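**Gripper went full close on its own, mid-job — Stokau wrist, anyone seen this?**

**skarn_tinkerer**
Hi all! Been having a ball with this arm since June and it's been a dream up until last night. Running a pick-and-place loop on the bench, 123 cycles in, everything humming along, and then on the approach the gripper slammed shut at full force with nothing between the fingers. No command in the log. Controller said "position reached" as if all was well. Power cycled, ran 8 more, did it again!

Fingers are fine, my nerves less so. Firmware is the Odotham build, 500 Hz loop, stock Bahrami driver board. Where would you start?

**Ghizlane Mansour**
Ooh, I love a phantom close. Encoder cable, I'd put money on it. If the signal drops for a few ticks the driver reckons the fingers are wide open and drives them home to catch up. Wiggle the connector at the wrist while you watch the position readout (motor power OFF please) and see if the number jumps.

**boltcutter27**
Disagree. A dropped encoder throws a fault on the Bahrami boards, and he'd have seen it. Sounds like a stale setpoint to me. The Odotham build holds the last close target after a timeout and replays it when comms come back. Had it on mine, rolled back a version, gone.

**Ghizlane Mansour**
It throws a fault if the drop is long enough. Short ones get filtered, and that filter is pretty generous out of the box. Skarn, got a wrist cam view of the approach?

**skarn_tinkerer**
Sure do, from the same job.

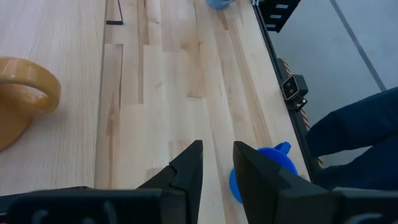
Approach pose is what I'd look at first, seeing as both closes happened on the way down and never on the lift. The wrist is rolled pretty hard there and the cable is at its tightest. Jaws are open as they should be, with bare timber between the tips and the blue piece over behind the right finger, so a sudden close at that point grabs air. On the way to the amber mug it could've been a different story — that handle is a big loop and I wouldn't want a finger going through it at full force.

**boltcutter27**
Fair enough on the pose, that does lean Ghizlane's way. Still wouldn't rule out the replay though. Check your timeout counter.

Bigger thing for me: there's a leg right beside the table. What's your force limit set to, and where's your e-stop?

**skarn_tinkerer**
Limit was at factory max, blush. E-stop is on the far side of the bench. Both getting changed tonight!

**mapleservo**
Please do. Mate of mine at Skarnomberg got a thumb pinched by a gripper that "never does that". Drop the force to 27 per cent while you're fault finding, it's plenty for plastic cups, and keep everyone back from the table while the motors are live.

**boltcutter27**
27 is a bit precious, he'll be dropping parts all day.

**mapleservo**
Dropped parts bounce. Thumbs don't.

**skarn_tinkerer**
Update! Motors off, wiggled the wrist connector, and the readout leapt all over the shop. One of the latch tabs on the plug has snapped. Timeout counter reads zero, so no replay this time, sorry bolt. New lead is on order and the arm stays parked till it gets here. You lot are brilliant, I'd have been reflashing firmware for a week.

**Ghizlane Mansour**
Beauty! Leave some slack at the wrist when you fit the new one, and tighten up that filter so it faults next time. Post the numbers once it's running, I'm dead keen to see them.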